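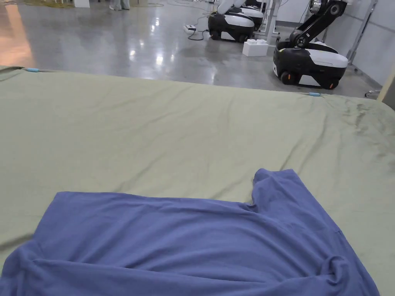

Saturday, folding table. Went back to the flat fold for the Adugna shirts, body first and sleeves last, as agreed at the end of last week. Body first is quicker to lay out, but the sleeves are where it goes wrong. On the periwinkle one the right-hand sleeve points away toward the far edge with a small raised fold in it, and if that fold goes in under the body it shows as a ridge once the shirt is closed. The hem does much the same on the lower left, where it doubles over into a rounded roll. Both need to be pressed out by hand before the first fold. I have been skipping this and blaming the fabric.

Cover on the table is the sage green one from Vandthorpe, 211 grams per square meter. Two light-blue clips on the far edge. It holds well enough there, but the long diagonal creases keep coming back. I pulled it tight at 9:30 and they had come back by 11. Next time I'd iron it before it goes on, or leave it clipped overnight with some weight on the near side. The darker mottled patch at the far right is to be looked at separately. I don't know if it is a stain or just how the cloth has aged. Kept shirts off that part all day.

**Fold order tried today**

1. Shirt face down, collar to the left, both sleeves out.
2. Hem pulled straight, roll pressed out.
3. Far side in to the middle, sleeve laid back along the fold.
4. Near side the same.
5. Hem up to just under the collar, then in half again.

Target size is 365 mm long for the Lelton boxes. Most came out close to that. The large ones came out long, and the extra ends up at the collar, where it looks bad. Moving the last fold a finger's width toward the hem fixed it on the two I tried.

Pulling from one corner doesn't work with this fabric. The edge you hold comes straight and everything beyond it slides into a heap on the other side, and then you have two jobs. Tried slow, tried fast, tried lifting a little first. Lifting helps some. The cover also moves a bit under the shirt when you drag, more toward the middle than near the clips.
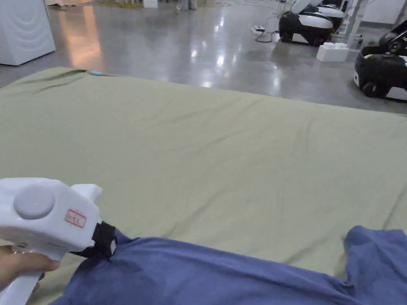 Dagný Sveinbjörnsson thinks the order is wrong from the start and that the sleeves should go in before anything else, because a body that is already folded has no flat place left to smooth a sleeve against. She would also shake each shirt once and drop it instead of dragging it into place, and she wants the collar at the far edge so that the person folding has the hem in front of them.

I tried it her way after lunch. Sleeves first is slower by a little and the stack is neater. Collar at the far edge I like less. I have to lean over to straighten the neckline and my own sleeve drags across the shirt. Could be solved by moving the cover and everything on it closer, or by someone with longer arms. The shake and drop I am in favor of. It gets rid of most of the small wrinkles, and the big ones can be flattened with the side of the hand, middle outward.

Notes on the shirts themselves:

- Groltetti ones are soft and won't keep a crease. Fold, press, leave alone for a minute before moving.
- The older ones have a stiff hem that wants to curl back. Press twice.
- Width laid flat, size large: 532 mm across the chest. The list on the shelf says otherwise and should be corrected.
- Anything inside out gets turned first. I tried folding one as it was and the side seams made it sit crooked in the stack.

The other thing that keeps coming up is how much cloth to take hold of.

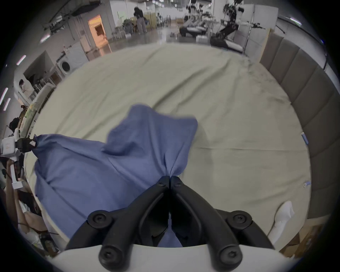 A big pinch gathers the fabric and sends creases out from that point in every direction, and those have to be smoothed before you go on. A small pinch right at the hem leaves fewer of them but slips more easily. With two people, one on each corner, both can take a small pinch and keep the hem tight between them, and the fold goes over in one piece. For a single person I still think forearm under the body and flip is the best we have - it looks clumsy but the edge stays straight.

Left for Monday:

- Iron the green cover. Check the dark patch in daylight.
- Redo the large shirts with sleeves first, last fold moved toward the hem.
- Ask Vandthorpe if the same cloth comes in a heavier weight.
- Correct the width on the shelf list.

Stack of 11 done by 4:15, all sleeves first. The bottom one is a bit crooked and I left it.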